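Chapter 4
Development Hardware for Cartridge Consoles

4.1 Introduction

A program for a home console is written on one machine and run on another. The computer used for writing is called the host, and the console that runs the finished program is called the target. In the cartridge era the two had little in common. They used different processors, stored data in different byte orders, and had no shared connector. The equipment that joined them is the subject of this chapter.

The simplest method was to burn each build of a program onto an erasable memory chip, seat the chip in a test cartridge, and insert the cartridge in an ordinary console. The method was cheap but slow. Erasing a chip under ultraviolet light took many minutes, and programming it took several more. A studio that worked this way kept a large stock of chips in rotation, so that some could be erased while others were in use.

A ROM emulator removed the erasing step. It replaced the memory chip with a block of RAM that the host could write to directly, and the console read this RAM as if it were a cartridge. The Gimach board, used as the running example in Sections 4.2 through 4.4, is of this type. It holds two banks of RAM, one visible to the console and one open to the host, and exchanges them when the console is reset.
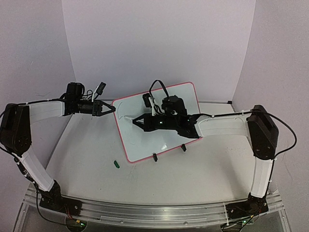 An emulator of this kind does not by itself allow a program to be stopped and examined. For that purpose the board must also be able to interrupt the processor, save the contents of its registers, and pass them back to the host. Section 4.5 describes the monitor program that performs this work. The monitor occupies part of the cartridge address space, and a game that fills the whole space leaves no room for it. The Vestergaard adapter avoids the conflict by holding the monitor in a separate memory that is switched in only during a break.

Timing is a second difficulty. A console processor expects data to arrive within a fixed number of clock cycles, and a long ribbon cable delays the signal. Faults caused by this delay are easily mistaken for errors in the program. Section 4.6 gives a procedure for telling the two apart with a logic analyzer.

The following terms are used throughout the chapter.

Build: a complete program image, ready to be loaded on the target.
Download: the transfer of a build from host to target.
Break: a halt in execution, requested by the host or by the program.
Mirror: a second range of addresses that selects the same memory.

Readers should be familiar with address decoding, covered in Chapter 2. Bank switching is introduced here only as far as the examples require and is treated in full in Chapter 11. Exercises marked with an asterisk call for the Plodel simulator; the others can be completed on paper.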